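Recording Demonstrations by Remote Control in the Kitchen Simulator
Operator Guide, Parry Laboratory
Last revised 2024-02-15

Before You Begin
Operators must complete the Cliltell orientation before recording. Sign in at the operator station, load the kitchen task set, and confirm that the hand controller moves the arm in the correct direction along all three axes. If the motion is reversed, run the axis check again before opening a task.

Each session consists of 38 demonstrations. A single demonstration may not exceed 120 seconds.
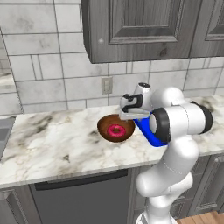 Grasping is the step at which most demonstrations are rejected. Bring the gripper over the target at low speed and stop before making contact. When the target sits inside a bowl, as the pink-frosted doughnut does, do not descend at the rim. Fingers held above the rim should first be moved inward until both will clear the wall of the bowl on the way down. Adjust the wrist at this height, then lower straight down and close the gripper with one steady press of the trigger.

Lift the object fully clear before moving sideways. Place it at the location named in the task prompt, open the gripper, and retract the arm. Hold still for 2 seconds, then press Save.

Correcting Errors
A small correction during the approach is acceptable and should be left in the recording. If the object is dropped outside the work area, press Discard and reset the task. Do not edit a saved file.

Review
Silvana Seixas reviews all saved demonstrations. Rejected files are returned with a short note and must be recorded again. Questions regarding controller settings should be directed to Etornam Ametepe.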